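Clear-surface rule

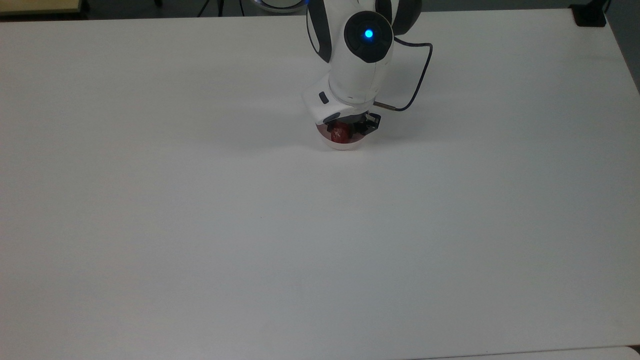 A white tabletop, mostly bare, with a small red item held at a translucent cup. Photo: Kheri Ondieki

The clear-surface rule is a piece of household advice holding that a table, worktop or desk should be emptied completely before any job is started on it, and that only the item being dealt with should then be put down. It is also called the bare-table method, mostly in tidying guides. Its supporters claim that it speeds up sorting and cuts down on mislaid things. The evidence for either claim is thin.

Origin

The rule is usually credited to the Flekgate pamphlets, a run of 9 leaflets on keeping a small kitchen. The credit is doubtful. Only two of the leaflets mention tables at all, and one of those is chiefly concerned with drawer liners. Custódio Valente, who has written on household manuals, argues that the advice is much older and that the pamphlets merely gave it a name people could remember.

Practice

In its strict form, everything is taken off the surface, including lamps, mats and fruit bowls. The top is wiped and things are brought back singly, each being put away, used or thrown out before the next arrives. Looser versions allow a tray at one end. Strict followers regard the tray as cheating — though most of them seem to own one.

Pale, matte tops are often recommended on the grounds that small objects show up well against them. This is true of a red berry or a dark button and rather less true of rice, salt or a white pill. Pale tops also show smudges, so the wiping tends to be done more often than the guides admit.

Claims and criticism

The figure most often repeated is that a cleared table saves 33 minutes a week. It comes from a Brorix storage catalogue, which gave no source and was selling storage boxes at the time. Later guides copied the number without comment.

Critics point out that the clutter has to go somewhere, commonly a chair or the floor, and that the time spent moving it is seldom counted. The rule also assumes a table large enough, and a household patient enough, for one job at a time.

See also: Draining board; Kitchen drawer; Worktop

Page last edited December 31, 2022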